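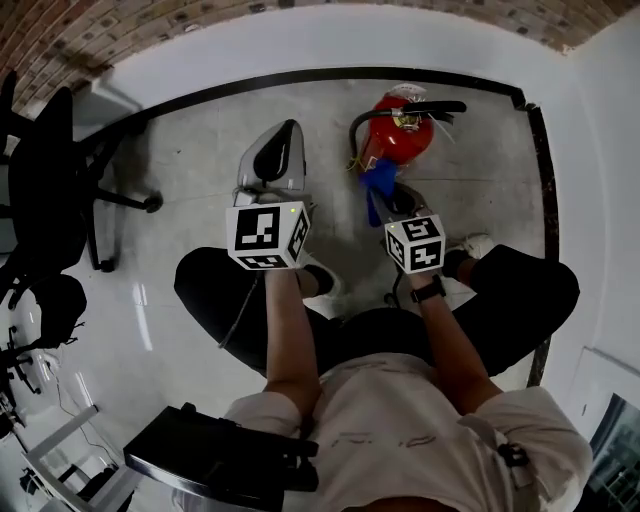 Hand-held grippers in use from a seated position, with a cloth in or just in front of the right-hand jaws and a fire extinguisher on the floor.

Search this site Enter keywords Go

October
By Rosalind Rosenthal

Grippers: first results from the hand-held comparison

The comparison of hand-held grippers has now covered two sets of jaws, the Sernia and the Donov. Both were run by the same operators, in the same room and on the same list of objects. The question was which of the two should be fitted for the longer recording period this winter.

Each operator works with one gripper in each hand. A marker cube is mounted on top of each unit and its position is worked out from the printed patterns on the faces. A head camera with a wide lens covers both hands and the floor in front of the chair. The lens bends straight edges a good deal, and the correction is applied before any cube position is used. Uncorrected footage should not be used for measuring.

Each set of jaws was given 104 trials. The objects were chosen to be awkward in different ways: cloth, which has no fixed shape; hoses and cable, which spring back; and rigid items lying on their sides.

On cloth, the Sernia was clearly better. It failed to pick up at the first attempt in 8 trials, against 30 for the Donov. Most of the Donov failures were the same fault. The tips met slightly above the floor and closed over the fabric without taking hold of it. Operators learned to press down harder, which helped with the pick-up but tilted the cube and made the position readings noisier.

On rigid objects the order was reversed. The Donov holds a curved surface with less slip, and its trigger needs less force towards the end of the stroke. Two operators reported sore fingers after a long session with the Sernia. A softer return spring is on order from Flekia and will be tried when it arrives.

Tracking loss was the same for both. It happens when one cube passes in front of the other, or when the wrist is turned so far that only one face is left in view. Moving the cube forward was tried and dropped — it hid the jaws from the head camera.

Seated work has given steadier recordings than standing work, but it limits reach. Anything beyond the operator's feet has to be approached at a shallow angle, and the Donov copes badly with this. Objects should be set out within easy reach until the tips have been changed.

The controller was left at its standard settings throughout. Sithole, the logging program, wrote 3000 short clips over the whole comparison, including set-up and calibration. Clips in which a cube was lost have been marked and kept.

The Sernia will be used for the cloth tasks from now on. No decision has been made on rigid objects, and the Donov will be tested again with longer tips. Operators who have notes on grip comfort should add them to the shared log before the next round starts.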